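**Anyone else not buying the Levura under-sink filter hype?**

**dripcheck** wrote:

Quoted $398 installed for the Levura, plus $37 per cartridge. Our sink. 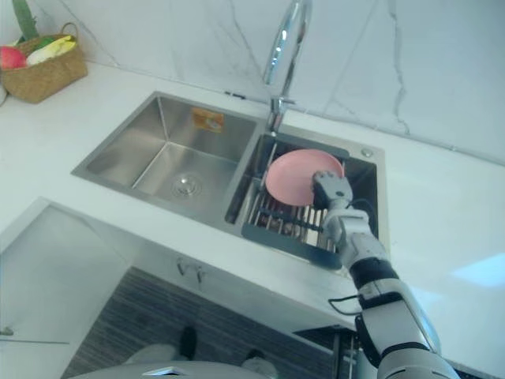
The rep says the cartridge is good for 844 gallons. Tested by who? I asked and got a brochure. Our city water report is clean, so I'd like to hear what I'm paying for besides taste.

**Hawthorne_Hal** wrote:

Taste. I've had one since September and my coffee is better. Worth it to me.

**pipe_dream** wrote:

> my coffee is better

Did you try it blind? My wife poured me filtered and straight tap in matching mugs and I got it wrong more often than right.

**Hawthorne_Hal** wrote:

I don't need a lab coat to know when water smells like a pool.

**cfashola** wrote:

Chlorine smell is real, and carbon takes it out. So will a pitcher. The Firneo one is a lot less money and you don't drill anything. What I don't believe is the "removes 189 contaminants" line. Ask which ones, and whether they were in your water to begin with.

Chibuzor Fashola

**dripcheck** wrote:

The brochure has the 189 thing too, with an asterisk that goes nowhere. I looked on both sides.

**Hawthorne_Hal** wrote:

Pitchers are a pain with four kids. You fill it, they empty it, repeat.

**pipe_dream** wrote:

OK, that I'll give you. Still not $398 worth of pain. Old pipes would be another story, then I'd get a lead test first and pick a filter certified for that.

**dripcheck** wrote:

House is from the nineties, so I'll do the test anyway. Told the rep no for now. He came down to "manager's price" in under a minute, which didn't help his case.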